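私たちについて

この記事は約10分で読めます

当サイトではクッキーを使用しています。閲覧を続けると、クッキーの使用に同意したものとみなされます。 同意する 設定を変更

こんにちは、ドレラリ(Drerari)です。小さな音楽レーベルをやっています。レーベルと言っても、事務所は一部屋で、入口の半分は段ボール箱でふさがっていて、残りの半分は誰のものだかわからないアンプでふさがっています。それでもレコードを作って、ライブを組んで、好きなバンドの音源を世の中に出しています。このページは「会社概要」というやつなんですが、資本金がどうとか沿革がどうとかを並べても読む人が眠くなるだけだと思うので、しゃべるみたいに書いてみます。長いです。お茶でもいれてからどうぞ!

まず名前の話から。ドレラリってどういう意味ですか、と取材でもお店でもよく聞かれます。意味はありません。最初のデモテープの余白に書いてあった落書きが、どう読んでも「ドレラリ」としか読めなくて、それがそのまま残りました。もうちょっと格好のつく由来を後からこしらえようとした時期もあったんですけど(音階の「ド・レ・ラ」から取った、という説を一年くらい言い張っていました)、シャープの位置を質問されて答えに詰まって以来やめました。

始まりはライブハウスの物販席です。当時の私は会社勤めをしながら、週末になると知り合いのバンドの物販を手伝っていました。Tシャツをたたんで、おつりを数えて、終演後にCD-Rを売る。あの席って、お客さんの顔がいちばんよく見えるんですよね。本編では腕を組んで後ろの壁にもたれていた人が、帰りがけに小走りで戻ってきて「さっきの三曲目、どれに入ってますか」と聞いてくる。ところが、その三曲目がどれにも入っていないことが本当に多かった。録音するお金がないとか、出してくれるところがないとか、メンバーが忙しいとか、理由はいろいろです。でも聞かれるたびに「すみません、まだ音源になってなくて」と頭を下げるのがだんだん悔しくなってきて、じゃあ自分で出すか、と。計画書も何もなくて、貯金通帳を見て、ため息をついて、プレス工場に電話しました。

最初に作ったのは7インチのシングルで、枚数は200枚でした。プリサック(Plisach)というギターポップの三人組の両A面です。200枚って少ないと思うでしょう? 部屋に届くと多いんですよ。箱が玄関から動かせなくて、しばらくまたいで暮らしました。ジャケットは自分で折って、自分で糊を貼って、途中で糊が足りなくなって、夜中に買いに行って、似ているけど違う糊を買ってしまって、だから後半のジャケットは少しだけ波打っています。お持ちの方、波打っていたら後半の盤です。音は同じなので安心してください。

プリサックのことはもう少し書かせてください。彼らの音楽を初めて聴いたのは、お客さんよりスタッフのほうが多いような平日のライブでした。一曲目で弦が切れて、二曲目でドラムのペダルが外れて、それでも三曲目のイントロが鳴った瞬間に、フロアにいた人がみんな前に一歩出たんです。合図したみたいに。あの一歩がずっと忘れられなくて、今でも新しいバンドを見に行くと、曲の良し悪しを考える前に、周りの人の足元を見てしまいます。変な癖です。

シングルは売り切れるまでにずいぶんかかりました。ここを「即完売!」と書けたら格好いいんですけど、嘘はよくないので。お店に置いてもらって、返ってきて、また別のお店に置いてもらって、を繰り返しました。レコード店の方には今も頭が上がりません。試聴機に入れてくれたお店、手書きのコメントを付けてくれたお店、レジ横のいちばん目立つところに勝手に移してくれたお店。ああいう一つひとつがなかったら、二枚目はなかったです。

二枚目はトレアウッド(Trerwood)のアルバムです。こちらはうって変わって、シンセと打ち込みの、踊れるのになんだか寂しい音楽。レーベルのカラーが定まっていないと言われたら、その通りです。ギターの次がシンセで、その次がアコースティックの弾き語りで、その次はインストでした。カラーで選んでいるつもりはまったくなくて、自分が帰り道に口ずさんでしまったかどうか、基準はほぼそれだけです。インストも口ずさみます。ベースラインを。電車では気をつけています。

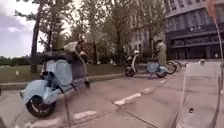

トレアウッドのアルバムは、制作に二年かかりました。本人たちが完璧主義というより、全員が別の仕事を持っていて、スケジュールが合わないんです。スタジオに四人そろったのは数えるほどで、あとは夜中にファイルが届き、朝に別のファイルが届き、昼休みに「さっきのはやっぱり無しで」という連絡が届く、という日々でした。最後のミックスなんて、ハイハットの音量を上げる下げるだけで丸一日やっていました。聴き比べすぎて、終わるころには私の耳では違いがわからなくなっていたんですけど、マスタリングが上がってきて、家のスピーカーで鳴らしたら、ちゃんとハイハットが歌っていたんですよね。四人のしつこさに負けてよかった。あのアルバムは、追加プレスも合わせて3,000枚になりました。うちではいまだにいちばん多い数字です。

それから、アルデレアーヌ(Ardeleanu)の話もしないといけません。こちらはバンドの名前じゃなくて、うちが毎年10月にやっている音楽イベントの名前です。よく間違えられます。「アルデレアーヌの新譜はいつですか」というメールが年に何通か来ます。出ません、イベントなので! でも名前だけ聞いたら確かにバンドっぽい。いつかコンピレーション盤でも作って、堂々と「出ました」と返事をしてみたい気持ちはあります。

アルデレアーヌの第一回は、定員70人のバーを借りてやりました。出演はうちのバンドと、その友達のバンド。楽屋がなかったので、出番待ちの人はカウンターの内側に座っていて、そのうち一人が流れで注文を取り始めてしまい、本番のステージに上がったらお客さんがざわついた、という思い出があります。音響はきつかったです。天井が低いからシンバルが全部顔に飛んでくるし、キーボードの電源は製氷機と同じところから取っていたので、氷ができるたびに不安な気持ちになりました。それでも最後のアンコールで全員が歌っていて、帰り道に「来年もやろう」と言ってしまったんですよね。言ってしまったら、やるしかないです。

今は会場が大きくなって、400人まで入れるようになりました。ステージは二つ。片方の音が終わったらもう片方が始まるように組んであるので、全部見ようと思えば全部見られます。私がフェスに行って、見たい二組がかぶって泣いた経験が何度もあるものですから、自分のイベントではかぶらせないと決めています。そのかわり転換が忙しくて、スタッフはほぼ走っています。差し入れはいつでも大歓迎です(甘いものより、しょっぱいものが喜ばれます)。

ふだんの仕事についても少し。レーベルって何をしているんですか、と親戚の集まりで毎年聞かれて、毎年うまく答えられません。曲を録るときにスタジオを押さえて、録れたものを聴いて、うーんと言ったり最高ですと言ったりします。ジャケットのデザインを相談して、工場に入稿して、背表紙の文字が一つ抜けていることに入稿した直後に気づきます。お店に案内を送って、配信の手続きをして、ラジオ局に音源を送って、ライブの日は車に機材を積みます。積み方には自信があります。あと、メールの返事。これがいちばん長い。机に向かって格好よく音楽を語る時間は、残念ながらほとんどありません。

契約のこともよく質問をいただくので書いておきます。うちは、一作ごとにお話をして、一作ごとに決めています。何年縛りとか、何枚出すまでは他で出せないとか、そういうのはありません。他のレーベルから声がかかったら、どうぞ行ってください、というか行ったほうがいい場合はこちらからそう言います。実際に送り出したバンドもいて、今は私よりずっと忙しそうにしています。たまにラジオから流れてきて、洗い物の手が止まります。お金の分け方は最初に紙に書いて、売れた数は半年ごとに全部見せます。私自身が昔、知り合いのバンドの「いくら売れたのか教えてもらえない」という愚痴をさんざん聞いてきたので、そこだけは最初からきっちりやろうと思っていました。経理は得意じゃないので、半年に一度、電卓と一緒に静かになります。

デモ音源について。聴いています。全部聴いています。ただし遅いです。メールで送っていただく場合は、ストリーミングのリンクを三曲まで貼ってください。ファイルを直接添付されると受信箱がいっぱいになって、次の人のメールが届かなくなります(一度やられて、大事な連絡を三日ほど逃しました)。プロフィールは短くて大丈夫です。影響を受けたアーティストを二十組書いてくださる方がいて、気持ちはとてもよくわかるんですけど、それより普段どこでライブをしているかを教えてもらえると、見に行けるのでうれしいです。お返事できるまで、ひと月以上かかることもあります。忘れているわけじゃなくて、何度か聴いてから返したいんです。朝聴いてピンとこなかった曲が、雨の夜にものすごく良かったりするので。

それと、フォーマットの話。うちはアナログ盤が中心ですが、レコードじゃなきゃだめだとは考えていません。私は配信で毎日音楽を聴いていますし、カセットも出しましたし、CDも作ります。トレアウッドのアルバムは車で聴くと最高だったのでCDを作り、プリサックは盤をひっくり返す間がちょうどよかったので7インチにしました。バンドと話して、その音がいちばん気持ちよさそうな形にする。予算に負けて妥協したことも、正直に言うと何度かあります。二枚組にしたかったものが一枚になったり、色付きの盤にしたかったものが黒になったり。黒もいいです。黒は落ち着きます。

通販はこのサイトからどうぞ。注文が入ると私が梱包して、私が郵便局に持っていきます。ライブの週は発送が少し遅れますが、気長に待っていただけると助かります。レコードの角が折れないように段ボールを二重にしているので、開けるのがちょっと面倒かもしれません。はさみじゃなくて手で開けてくださいね。中のジャケットまで切ってしまった方から悲しいメールが届いたことがあって、あれ以来、外側に赤いペンで「手で!」と書いています。ときどきおまけにステッカーが入っています。入っていなかったら、そのときはステッカーが切れています。ごめんなさい。

これから何をするのか、という話もしておくと、プリサックがようやくアルバムの録音に入りました。ようやく、です。最初のシングルからどれだけ経ったのか、数えると本人たちが落ち込むので数えません。デモを聴かせてもらったら、弦も切れず、ペダルも外れず、それなのにあの平日の夜と同じところで胸がぎゅっとなりました。トレアウッドは新曲を作っては捨て、作っては捨てしているようです。捨てた中にすごくいいのがあったので、拾ってきてくれと頼んでいるところです。10月のアルデレアーヌは今年もやります。出演者は決まった順にお知らせします。去年来てくださった方が「入口の列が長い」と書いてくださったので、受付を増やします。物販は私が立っていますから、知りたい曲があったら三曲目でも五曲目でも聞きに来てください。今度はたぶん、どれに入っているかちゃんと答えられます。

取材、お取り扱い、出演のご相談は、お問い合わせフォームからお願いします。電話もあるにはあるんですが、だいたい試聴中で気づきません。

最終更新:2023年7月5日(水)

ニュースレターのご案内
新譜やライブのお知らせをメールでお届けしています。配信は月に一度、何もない月はお休みです。メールアドレスをご入力のうえ、「登録する」を押してください。登録の解除はいつでもできます。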